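# Plástico rosa sobre la cama para separar fruta y verdura: ¿se mancha la colcha?

**kan_271**

Vivo en un estudio en Dornden, sin mesa, y reparto la compra encima de la cama. Pongo un plástico rosa, y sobre él los platos y una bandeja verde. La zanahoria va en un plato, la verdura de hoja en otro y la fruta pequeña en la bandeja. ¿Basta con el plástico o conviene algo debajo?

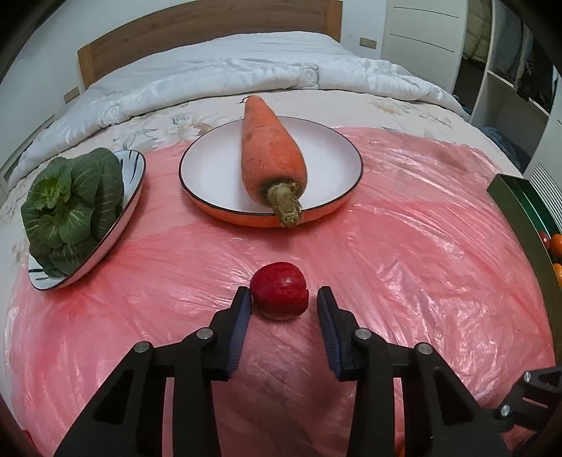

## Respuestas

**Dimbridge**

Basta si la fruta está seca. Yo lo hago así desde hace 2 años y solo manché una vez, con una ciruela abierta. Sacude el plástico en el fregadero, no en la habitación.

**hamell8**

Pon una toalla vieja debajo — el plástico arrugado guarda agua en los pliegues y al levantarlo se escurre. Y echa el edredón hacia el cabecero antes de empezar.
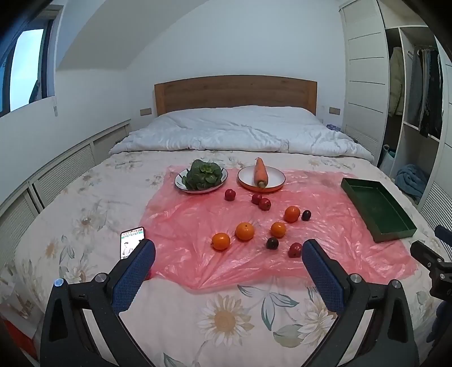 Las naranjas ruedan en cuanto te apoyas en el colchón, así que mételas primero en la bandeja. La verdura de hoja la dejo para el final y va directa a la nevera.

**dornden_sur**

Compra una mesa plegable y ya está.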